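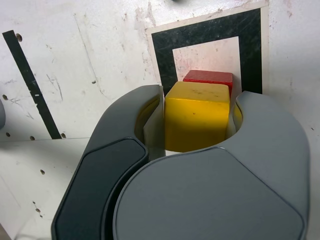

Was the two-finger thing worth swapping for, Drellar asked under the last page, or would the old Stistetti jaws have done the job with fresh pads and a slower close. Fair question. The old jaws probably would, for cubes. But you can't say that until you've run both on the same blocks with the same settings, and most people don't, they swap the gripper and the speed and the camera mount all on one evening and then have no idea what helped.

Guides > Arms and grippers > Comparing two grippers on blocks

So. How to do the comparison properly without losing a week. Written fast, between runs, will tidy later.

What you need

- the arm, whatever you've got. Mine is a Clistholm, small one
- both grippers, both with their own mounting plate so you aren't swapping screws every time
- wooden blocks, plain cubes are fine. Two colours at least
- a printed square marker fixed behind the work area, black border, matt paper if you can
- a wrist camera that can see the fingertips
- masking tape, pencil, paper for scores

Don't buy new blocks. Worn ones are better, the corners are a bit soft and the paint is patchy and that's what grippers have to live with. Same goes for the marker, a scuffed one is fine as long as the controller still picks it up. If it stops picking it up, print another and start the set again. Don't carry on with half the runs on one marker and half on the next.

1. Fix the camera first

Before anything. Camera goes on the wrist, looking down past the fingers, and it has to see the tips when they're closed on a block. Bolt it, don't tape it. I taped mine and it sagged a bit over an afternoon and every pick was drifting left and I blamed the gripper.

With curved fingers you get a gap between them that the camera looks through, and the block sits in that. Good for checking it's centred. Bad for the marker, becuase the fingers and whatever you're holding will hide the lower part of it. So do the marker check with the gripper open and the arm backed off. Save that position. Call it "look" or something and go back to it before every pick.

2. Set up the blocks

One block in front, one behind in another colour. The back one matters. A gripper that does well on a lone cube can make a right mess when there's something close behind it - fingertips nudge the second block, or catch it, or the whole row shuffles back to the wall.

Mark the corners of the front block with pencil on the surface. Not tape, tape has an edge and the block will rock on it. Put it back on the same corners each time.

3. Zero the gripper

Power up, open fully, close on nothing. Read what the controller says for closed. Write it down. Do it again. If the two readings don't match you've got play in the fingers or a loose plate screw, sort that before going on.

Then close on a block by hand command, slowly, and write that number down too. That's your "holding" number. Anything much nearer to closed and you've missed it or it's on a corner.

4. Turn the wrist square

Set wrist rotation so the fingers come down along the flat sides of the cube. On the Clistholm that's 90 for me, yours depends how you bolted the plate. A few degrees out and the cube twists as the fingers close. Soft pads hide this. Hard jaws don't, they'll spin the block and you'll hear it.

Check it by eye from above AND through the camera. The camera view makes everything look squarer than it is.

5. Settings

Keep these the same for both grippers or don't bother:

- arm speed low, same number, written on the sheet
- closing force 600 in controller units (Wunderlich box, other makes number it diffrently, so go by feel and then keep it fixed)
- a pause of 2 seconds after closing, before the lift
- same lift height

The pause is the one people skip. Without it the arm starts up while the fingers are still settling and a decent gripper looks rubbish. Try it with and without once you've finished the main set, it's interesting, but not in the middle.

6. Run it

Go to look position. Read marker. Open. Down. Close. Pause. Lift. Hold. Put back. Score it.

Scoring, keep it simple:

- clean: came up level, back block didn't move
- held: came up but tilted or twisted, or nudged the back block
- dropped: any drop, even at the very end
- missed

Do a full batch with gripper A, swap, full batch with B, then swap back and do a short batch with A again. If the second go with A is much worse than the first, something moved, and it's usually the camera or the plate. Throw the lot away and redo. Annoying, yes.

Then shift the front block sideways a bit and repeat. Off-centre picks are where it gets useful. Curved fingers tend to pull a block in towards the middle as they close. The straight jaws I had just shoved it, with whichever side touched first.

7. Things that catch people out

Light. A lamp on one side puts a finger shadow over the front of the block and the colour detection goes funny. Move the lamp, or go by the top face.

Reach. Big gripper body near a back wall, fingers fine, body hits the wall. Run the path once in the air, well above the blocks, before you go down to the surface.

Pads. Wipe them. Paint dust off old blocks builds up and they go slippy. Wipe both sets at the same points or you're comparing clean with dirty.

Cables. Loop it loose at the wrist, enough for a full turn.

Back to Drellar's question then. On centred cubes I'd keep the old jaws and spend the money elsewhere. With a second block tight up behind, or anything off centre, the curved pair is less hassle and I've left it on. Haven't tried round things yet. Settings file for the Wunderlich box goes up in April once I've taken my rubbish comments out of it.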